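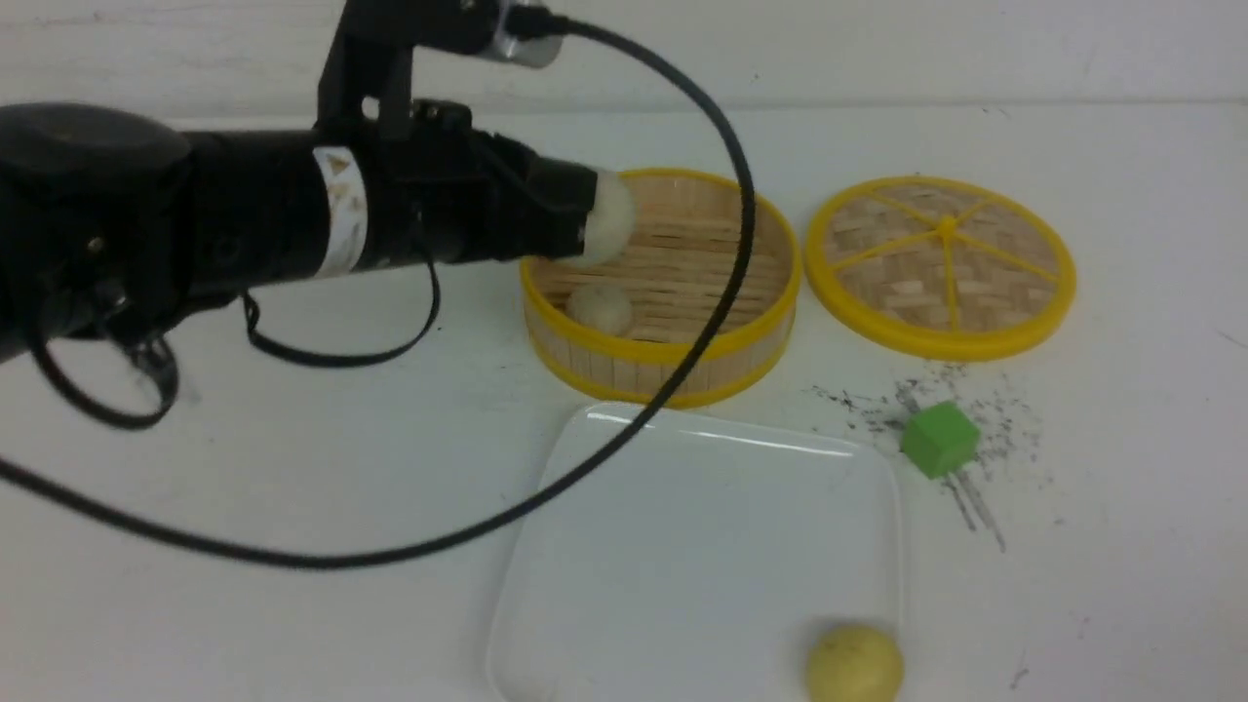

Padded gripper tips

A padded gripper tip is a soft cover worn over the working end of a robot arm, where it touches whatever it's meant to handle. People call them mitts, socks, boots or just "the fluff". I've been trying them out on and off since September, mostly on kitchen things, and Paula Ciobanu asked me to write up this entry for the wiki, so it leans heavily on what I've used myself. Please add your own bits!

What they're for

Bare fingers are fine for cubes. They're much less fine for dough, ripe fruit, eggs or anything with a finish you'd like to keep. A soft tip spreads the push over a bigger patch and forgives you a little when the arm comes down too far. It also changes how the tip slides, and I'd say that matters more than the softness (Paula disagrees, see the talk page).

Types

Fluffy tips have a loose, fuzzy surface. They're kind to food and basketware and you can replace one in a minute or so, but they shed, and they pick up every crumb on the bench.

Foam tips hold their shape better. I've used the Cestanano ones, which come as a sleeve you stretch on. Mine split along the seam after 161 grasps, though I'd been fairly rough with them, and I'd still buy them again.

Silicone tips, such as the Fluline pair, grip best of the lot and wash under the tap. On a bamboo rim they grab where you'd want them to slide, so the basket comes along with the hand.

The steamer test

My favourite bench test is an open bamboo steamer with one small dough ball inside. The lid lies flat on the table, and there's a white plate in front for putting things down on. It looks easy and it really isn't. The arm has to get its tip past the rim without shoving the basket along, then reach the dough without squashing it, all in a space that isn't much wider than the hand. I keep a green cube to one side as a plain hard object to compare against.

I score each go on two things: did the basket move, and is the dough still round? A grasp that gets the dough out but drags the steamer halfway over the table counts as half. Fluffy tips have done best for me on the basket side. Silicone wins on the pick itself, by quite a way.

Approach speed

Slow down near the rim. With the Denetach controller I run the open stretch at its normal setting and drop to 55 per cent for the last bit. Any faster and the pad catches on the edge before the force reading has caught up. The older Dağdelen controller lets you set a separate limit for each joint, which I like, but the menus are a misery and I always end up changing the wrong one.

Cables

Worth a section of its own, because I've lost more goes to cables than to bad grasps. A thin cable coming off the top of a bracket wants a wide loop so the wrist can turn freely, and a wide loop likes to wander over the plate. Clip it back along the arm where you can. If you can't, run the whole motion once by hand first and watch where the slack ends up.

Wear and cleaning

I've done more than 800 grasps with fluffy tips now, over a whole bag of them. Change the pad when it goes flat or grey. Dusty stuff on the table gets into the fibres and then onto the next thing you pick up, so wipe down between runs (I forget this constantly).

See also: Force limits; Soft fingers; Wrist cable routing

Last edited January 1, 2026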